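Setting Up a Table for Seated Kitchen Work
Written by Gwion Rosser. Checked by Andor Vida. Sawatzky Home Guides, sheet 2726. Last revised Friday, April 16, 2021.

This sheet covers the layout of an ordinary table for jobs normally done standing at a counter: drying and sorting dishes, peeling, filling jars, polishing cutlery. It assumes a fixed-height table and a chair without arms. For adjustable tables, see sheet 3275.

What you need
Tape measure
Masking tape and a pencil
Two firm cushions or a chair with height adjustment
Non-slip matting
The items you intend to use at the table

Step 1. Set the seat height
Sit with both feet flat on the floor and let your upper arms hang. Bend your elbows to a right angle. The tabletop should be slightly below the underside of your forearms. If it is higher, raise the seat with a cushion and put a footrest under your feet. If it is lower, raise the table on blocks made for the purpose. Do not use loose books or offcuts of lumber.

Check the clearance above your thighs. An apron rail or drawer will often set the limit on how high the seat can go.

Step 2. Mark the near zone
Keep your elbows at your sides and sweep each forearm across the tabletop. Mark the outer edge of each sweep with masking tape. Anything handled continuously belongs inside this line. Leave a strip 200 mm deep clear along the edge in front of you for the piece being worked on.

Step 3. Mark the far zone
Extend each arm in turn, keeping your back against the chair. Mark the farthest point your fingertips reach. Items used now and then go between the two lines. Items beyond the second line will require you to lean, and should be moved or turned. 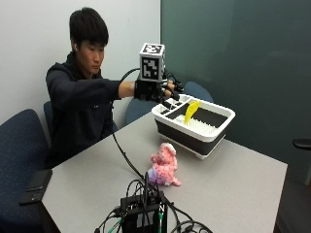
Fig. 1. Left arm extended to the back corner of a dish rack.

Bulky items such as racks and trays should be judged by their far side. A rack may have its front rail well inside the line and its back corner outside it. Turn the rack so that its shorter side runs away from you, or bring it toward the table edge and store the utensils elsewhere.

Step 4. Secure the items
Cut matting to the footprint of each item and place it underneath. Test by pulling the item sideways with one hand. If it slides, wipe the tabletop and the matting with a damp cloth, let both dry and test again. Wax polish is the usual cause of slipping.

Step 5. Run a trial
Work for 30 minutes at normal pace. Each time your back leaves the chair, put a pencil tick on the tape nearest the item you were reaching for.

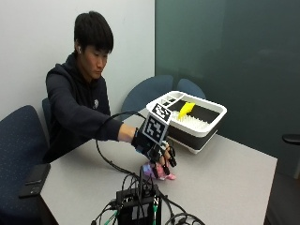
Fig. 2. Leaning forward with the right arm stretched across the table.

Move the item with the most ticks first, then repeat the trial. Change one position at a time.

Troubleshooting
Sore shoulders: seat too low. Return to Step 1.
Sore neck: work too low or too far forward. Raise it on an upturned tray.
Table rocks: adjust the feet or shim the short leg before marking any zones.
Tape residue: remove with warm soapy water. Test solvents on the underside first.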